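Home | Modules | Week 5 | Handouts | Contact

Kitchen Skills, Session 5: Bowls, and How to Put Them Away
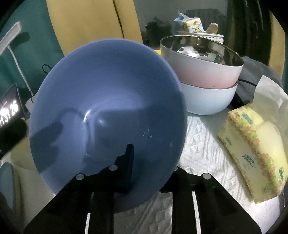 Dzintra Navickas wrote after last Friday's class that she had always nested her bowls by colour and wondered why the pile leaned. What a lovely question to start on! Colour tells you nothing about how two bowls will sit together. Look at the rim and the slope of the wall, and try the pair in your hands before you commit them to a shelf.

Some notes from the session:

Nesting. Biggest at the bottom, always. If the upper bowl tilts inside the lower one, the walls don't match, and a taller pile on top will only make it worse. Try another partner for it (this is oddly good fun once you get going).

Steel interiors. Wonderful for whisking egg whites, as long as every trace of grease is gone. Wipe round with a little vinegar on kitchen paper, then dry.

Drying. Tip a washed bowl so the water can run off. Bowls stacked damp are a devil to pull apart, and they smell by the next morning.

Baskets. A perforated basket lets air through, so use it for the small things you wash last: lids, whisks, measuring spoons.

For next time: bring two bowls from home that you think nest well, and swap with a neighbour. Kinga Kiss has the sign-up sheet. Reading is page 151 of the course book, plus the short piece on enamel if you can manage it. We're in room 12 again.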